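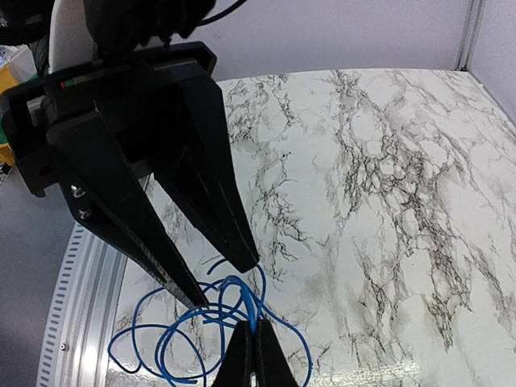
About Nenik

Nenik supplies hook-up wire, short cable sets and hand-wound wire stock to repair workshops, schools and small equipment makers. The company was set up in Ekamville by Zlatko Ionescu, who still runs the cutting room. We have one site and no resellers.

What we supply

Thin insulated wire is the main line. Solid and stranded types are kept in blue, red, black and yellow, and cut to order from 90 mm upwards. Customers who need coils get them tied at 2 points, with both ends left free for stripping. The Leka range covers stranded wire for moving parts; Prurnia is the solid type, mostly bought for breadboards and bell circuits. Over 700 combinations of colour, length and end finish are listed in the catalogue.

Loose wire and returns

Thin wire that has come off its spool forms overlapping loops and tightens into knots if pulled from one end. Offcuts and returned lengths are therefore opened out on a flat table. The tangle is held down at one point, the nearest loop is lifted clear, and the free end is fed back through. Pulling is kept to a minimum - a kink in solid wire weakens the conductor even when the insulation looks sound. Lengths with kinks or nicks go to copper recycling. The rest is wound on to card and sold by weight as mixed stock.

Premises

The workshop has a floor area of 620 square metres, divided between stores, cutting and packing. Wire is stored indoors, away from direct sunlight. The trade counter opened in March and takes collections only; orders should be placed in advance by telephone or post.

Page last revised 3 December 2024.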